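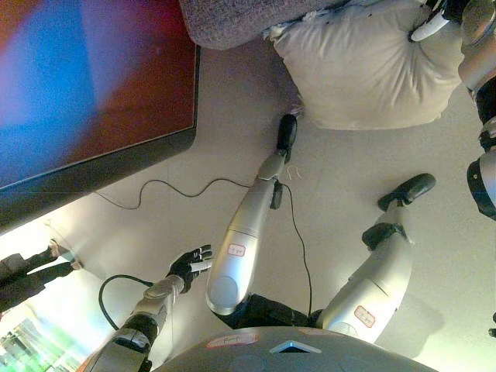 Smooth floor in a pale gray-beige

Drullberg is a small flooring company, founded by Ginevra Guerra in August 2009. We are four people and we lay, repair and clean floors for workshops, schools and offices. Up to April 2018 we have finished 159 floors — the largest, for Bollmont, has 918 square meters. We come first to measure, and the visit is free of charge. For samples of all our colors, please write to Ginevra.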